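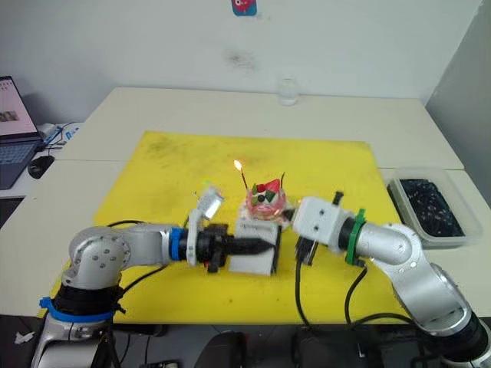
Entraide > Robotique > Normes et bonnes pratiques

Flamme nue dans la zone de travail de deux bras : quelle règle s'applique ?

Publié le 10 décembre 2024 par Babak Heydari

Bonjour,
On me demande de valider un poste à deux bras sur table, avec une tâche « bougie allumée sur un petit gâteau ». L'intégrateur, Skurnetti, m'a envoyé une fiche de deux pages où il est écrit que les bras sont « collaboratifs » et que, par conséquent, il n'y a rien à ajouter. J'ai des doutes. Collaboratif vis-à-vis de qui ? D'une flamme ?
Les câbles passent sur le tapis, il y a de l'électronique sur les pinces, et personne ne sait me dire la matière du tapis. Existe-t-il un texte précis, ou est-ce que chacun bricole sa consigne ? Merci de citer vos sources si possible, j'ai déjà eu droit aux « normalement ça passe ».

Radomir Todorova
Un robot « collaboratif », ça n'existe pas vraiment au sens des normes, c'est l'application qui l'est ou non. Partez de l'ISO 12100 pour l'appréciation des risques : le feu y figure parmi les phénomènes dangereux, donc une fiche qui n'en parle pas est incomplète. L'ISO 10218-2 traite de l'intégration, outil et pièce compris. Aucune des deux ne vous donnera une distance toute faite entre une bougie et un câble, méfiez-vous de ceux qui vous en sortent une.
Ce que j'exigerais par écrit avant de signer :
– le comportement à l'arrêt d'urgence bras au-dessus de la flamme (un bras figé à cet endroit, ça chauffe) ;
– la fiche matière du tapis et des pièces en plastique des pinces ;
– des câbles fixés hors de la zone, et pas « rangés au mieux » ;
– une personne présente tant que ça brûle, extincteur à portée de main.
Et posez la question bête : faut-il une vraie flamme ? Une bougie à LED suffit souvent pour mettre au point la trajectoire.

pondberg_96
Chez nous on a fait jusqu'à 371 essais avec bougie depuis juillet, zéro souci. Faut pas se prendre la tête, les normes c'est pour l'industrie.

Babak Heydari
@pondberg_96 : zéro souci constaté, je veux bien, mais ça ne remplace pas une analyse. Votre assureur est au courant ?
@Radomir : merci, j'ai renvoyé la fiche à Skurnetti avec vos quatre points – j'attends de voir.

Sujets similaires
Arrêt d'urgence commun à deux bras : un ou deux boutons ?
Pince Moschos, notice introuvable en français
Marquage CE d'un poste monté soi-même
Kotum : que vaut leur formation sécurité ?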